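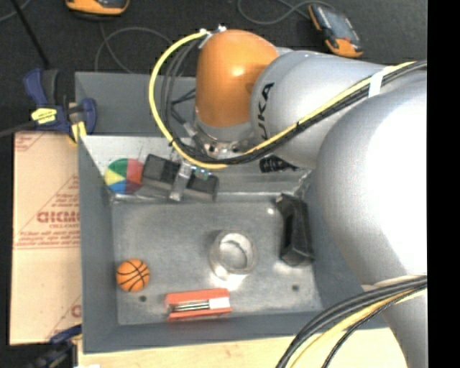
Projet Stedura : bonnes pratiques pour les postes de prélèvement robotisés
Rapport d'avancement intermédiaire, deuxième tranche
Établi par l'atelier de Clutenach à l'attention du fonds Drernance

1. Rappel de l'objet

La convention prévoit la rédaction d'un guide de bonnes pratiques destiné aux petits ateliers qui exploitent un bras robotisé pour du prélèvement d'objets en bac. Le guide doit être applicable par une équipe sans service sécurité dédié, et chaque règle doit avoir été essayée sur un poste réel avant publication. La société Sayegh relit les textes et fournira le deuxième site d'essai.

La présente tranche couvrait la rédaction des règles relatives à l'installation du poste, au passage des câbles, à l'intervention humaine dans la zone du bras et à la tenue du cahier de poste. Elle s'est terminée en août.

2. État d'avancement

Le guide comptera 80 règles. 25 sont rédigées, essayées à Clutenach et relues par Sayegh. Les autres existent sous forme de notes ou de brouillons, d'un niveau très inégal. Le chapitre sur les câbles est le plus avancé, celui sur la formation des opérateurs n'a pas encore de plan définitif.

Les textes relus ont été regroupés en 6 fiches. Nous avions d'abord prévu un document continu, mais les opérateurs imprimaient les pages utiles et laissaient le reste. Chaque fiche tient désormais sur un recto verso et porte un numéro de version en pied de page.

3. Ce qui a été retenu

3.1 Fixation des bacs

Un bac de prélèvement doit être bridé sur son support avant toute mise en mouvement du bras. Le serre-joint reste admis pour un montage provisoire, à condition que sa poignée se trouve hors de la trajectoire du bras et que le serrage soit vérifié à chaque prise de poste. Pour un montage permanent, la fiche demande une fixation vissée.

Lorsque deux bacs sont accolés, le contrôle porte sur chacun d'eux. Un bac secondaire simplement calé contre le premier peut se déplacer de quelques millimètres, ce qui suffit à fausser les positions enregistrées. Nous avons eu le cas au printemps et avons perdu une matinée à chercher l'erreur dans le programme.

3.2 Câbles et faisceaux

C'est le point qui a demandé le plus de travail. Les câbles qui alimentent un préhenseur doivent suivre le poignet dans toutes ses orientations, et il faut donc leur laisser du mou. Une boucle trop large accroche le bord du bac, une boucle trop courte tire sur les raccords. La fiche impose un essai à vitesse réduite sur toute l'étendue de travail, bac en place, une personne tenant l'arrêt d'urgence.

Sur notre poste, équipé d'un bras KUKA, une boucle jaune passe devant le poignet et le faisceau est maintenu par un ruban blanc. La règle correspondante accepte le ruban pendant la mise au point et demande des colliers ou une gaine pour l'exploitation courante. Le ruban doit être remplacé dès qu'il se décolle ou qu'il laisse glisser un câble. Sayegh souhaitait l'interdire complètement. Nous avons maintenu la tolérance : en phase d'essai, le faisceau est repris trop souvent pour qu'une attache définitive soit réaliste.

Le passage des câbles à l'avant du bac fait l'objet d'une règle séparée. Un faisceau qui croise un coin de tôle doit être protégé à cet endroit ou dévié. La rédaction de cette règle est arrêtée, son essai sur la durée ne l'est pas.

3.3 Objets d'essai

Le guide recommande de qualifier un préhenseur avec un lot d'objets de formes et d'aspects différents. Le nôtre comprend entre autres une balle à panneaux multicolores, un petit ballon de basket orange et un gobelet transparent. Les objets transparents doivent figurer dans tout lot d'essai, y compris si la production prévue n'en comporte pas. Les parois métalliques réfléchissantes sont signalées dans la fiche comme un facteur à noter au cahier, au même titre que l'éclairage.

Chaque objet reçoit un nom dans le cahier de poste. Un objet abîmé ou déformé est retiré et remplacé par un exemplaire identique. S'il n'existe plus d'exemplaire identique, le lot change de version et les résultats antérieurs ne sont plus comparés aux nouveaux.

3.4 Intervention dans la zone du bras

Aucune main dans le bac tant que le bras est sous énergie de mouvement. La règle paraît évidente, elle est pourtant la moins bien suivie quand il s'agit de redresser un objet tombé. Nous avons essayé trois formulations. Celle qui a été conservée est la plus courte : arrêt, confirmation à voix haute, intervention, retrait, confirmation, reprise.

Le boîtier de commande reste dans les mains de la personne qui intervient. Un appareil posé au sol ou laissé sur le bord de la table n'est pas considéré comme disponible. Après intervention, le premier cycle se fait à vitesse réduite.

3.5 Abords du poste

Les abords comprennent le sol derrière le poste et la table qui se trouve devant. Les emballages, cartons compris, sont évacués avant le début des essais ou rangés hors de portée du bras. Les câbles au sol sont plaqués ou longent un mur. Cette partie du guide est volontairement brève et renvoie aux règles générales de rangement que chaque atelier possède déjà.

4. Écarts par rapport au programme

Le calendrier prévoyait des essais croisés chez Sayegh pendant cette tranche. Ils n'ont pas eu lieu, le poste de Sayegh n'étant pas encore raccordé. Les règles actuelles n'ont donc été essayées que sur une seule installation, avec un seul type de bras. Nous demandons qu'elles ne soient pas diffusées hors du projet avant la fin des essais croisés.

Le chapitre sur la formation a pris du retard. Le premier plan reprenait la structure d'un cours pour intégrateurs, trop long pour le public visé. Il a été abandonné.

Un point a été ajouté à la demande des opérateurs : la conduite à tenir lorsque le préhenseur se ferme sur un objet et ne le relâche pas. Le brouillon existe, il n'a pas été relu.

5. Budget

Plus de 75 % de l'enveloppe de la tranche est engagée. Le solde correspond aux déplacements prévus pour les essais croisés, que nous proposons de reporter sur la tranche suivante sans modification du montant total. Les achats de petit matériel (colliers, gaines, protections d'angle) sont restés dans la ligne prévue. Aucune dépense d'équipement n'est demandée.

6. Suite des travaux

Les essais croisés commenceront dès que le poste de Sayegh sera raccordé. Les fiches sur la fixation des bacs et sur les câbles passeront en premier, les deux installations différant surtout sur ces points. L'essai de durée sur la protection des faisceaux se poursuit à Clutenach en parallèle.

Le nouveau plan du chapitre formation sera transmis avec la prochaine demande de versement.

7. Décisions attendues du fonds

Accord sur le report du solde des déplacements.
Accord sur la présentation en fiches séparées, la convention mentionnant un document unique.
Avis sur la tolérance du ruban en phase d'essai, pour laquelle Sayegh maintient sa réserve écrite, jointe en annexe avec les fiches dans leur version courante.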